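Ticket 29 – Sorcombe, Flat 2, back bedroom
Opened by: Chak-lun Sin
Category: Contents / lost item / storage
Status: part resolved
Opened: Wednesday, December 5, 2018

Problem as reported

Tenant can't find one of a pair of drop earrings. Also says the jewellery "keeps eating itself" – things knotted together every time the box is opened. Wants (a) earring found, (b) a way of storing it all that doesn't end in a knot, (c) to know if the Cesus drawer unit is going to be fixed or not. Three things on one ticket, I know, I know. Not splitting it.

Background

Jewellery used to live in the top drawer of the Cesus unit. Runner went in May. Drawer drops at the front and everything slides to the back and over the lip. Tenant moved the lot into a red box as a stopgap and the stopgap is now seven months old.

Previous ticket on the drawer was closed by Grinutthorpe as "no fault found". There is a fault. Anyone can find it, pull the drawer.

Steps taken

1. Checked down the back of the Cesus unit with a torch. Dust, a receipt, one hair grip. No earring.

2. Took the drawer right out. Turned over, shaken. Felt along the inside of the carcass by hand, both sides. Left runner bent, screw missing at the rear. No earring.

3. Hoovered round the bed with a stocking over the nozzle so nothing small goes up the hose. Old trick, works fine. Got a pin and a sequin. No earring.

4. Opened the box on the bed and went through it there. Do it on the duvet, NOT on the chest of drawers – if a stud or a bead drops it stays put and doesn't bounce off under something. Flatten a bit of the duvet first if you can be bothered, small rings go down the creases. Didn't tip it out. Tipping makes the tangle worse, lift things one at a time from the top.

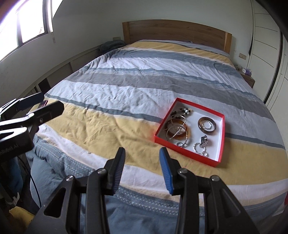 5. Both dark drop earrings are in the box, up by the black and white flower brooch. So the pair with the small black beads is NOT the missing pair, which is what I'd assumed from the ticket. Rang tenant. Missing one is green glass, gold hook. Ticket just said "drop earring". Please put the colour in next time, would of saved me half an hour.

6. Rest of the contents gone through for a green one caught up underneath. Big silver hoops were across the amber bangle, so did those first: unhook one hoop, hold it up, let the other swing clear, then lift the bangle. Don't pull. The wires are thin and will bend before they let go.

7. Small silver ring was down by the hoops, easy to miss. Put to one side in a saucer.

8. Chain bracelet with the big charm was already on its own side, under the brown bangle. Left it. Checked the links for a stray hook, nothing.

9. Ring inside the brown bangle – tenant says she keeps it there on purpose so she can find it. Fine. Leave as is.

10. Stripped the pillowcases and shook them over the bath, plug in. No earring. Went through the dark blanket at the head end aswell, shook it out over the duvet. No earring.

11. Coat pockets, scarf on the back of the door. Earring hook snagged in the scarf. Green glass, gold hook. Found.

So that's (a) done.

Storage – what's been tried

Fung jewellery tray, the one with the little felt squares. Squares are too small for either bangle, so the bangles end up on top and the lid won't shut. Returned.

Hooks on the wall by the headboard. Tenant doesn't want holes in the wall and neither does Grinutthorpe.

Hanging the hoops off the corner of the mirror. Lasted a day.

What seems to be working, so far anyway: keep the red box, bit of card down the middle cut to the height of the sides. Bangles and rings one side, chain bracelet by itself in a small cloth bag. Hoops threaded through an old button so the two stay together and lie flat. Brooch pinned to a scrap of felt with the clasp shut, an open clasp catches on everything. Drop earrings hooked through the same felt.

Card wants to be a snug fit or it falls over and you're back where you started. First one I cut was too short. Second one fine.

Outstanding

Cesus drawer. Needs a new left runner and one screw. I have the screw. Runner is the 500 not the 700, measured it twice – the 700 fouls the back panel. Last time somebody sent a 700.

Grinutthorpe to order. Have asked them to reopen the old ticket and not start a fresh one, so the history stays with it.

Tenant says she'd sooner stick with the box now even when the drawer is mended. Up to her. Drawer still wants doing, it'll come down on someones foot.

Notes for whoever picks this up

Key is with the Sorcombe office, ask at the desk, not the side door.

Saucer goes back in the kitchen.

If the bag for the bracelet goes missing any small soft bag will do, it doesn't have to be that one.

Time on site two hours, incl. phone calls.

Update, same day, 16:40

Grinutthorpe rang back. Runner on order, no delivery date. They asked was it the 700. Told them 500. Asked them to read it back to me and they did.

(a) closed, (b) closed unless tenant says otherwise, (c) open, with Grinutthorpe.

C. Sin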